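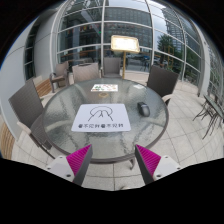

**patiofern55:** So I've finally decided to stop babying our terrace table and find out how other people keep theirs nice, because I do love eating out there. It's the round kind with the rippled glass top and a dark metal rim, wicker chairs all the way around, and every bit of pollen settles down into the ripples. A paper placemat helps for lunch, but the rest of the glass still gets grimy. What do you all use?

**janton_porch:** Oh, I have nearly the same one! Warm water, a drop of dish soap and a soft nail brush, going in little circles. Takes me 8 minutes, and I sort of enjoy it with my coffee (don't forget under the rim).

**hosehappy352:** I'd skip the brush, myself. Just hose it down and let the sun do the rest. I've done that since we moved to Drustance and mine looks fine.

**janton_porch:** Our water is so hard, though! Hosing leaves spots all over my glass.

**patiofern55:** Hard water at our place too, so I'll try the brush first. Anybody have a trick for woven chair backs?

**hosehappy352:** Vacuum with the brush end, then a damp rag. And okay, I'll give you the spots.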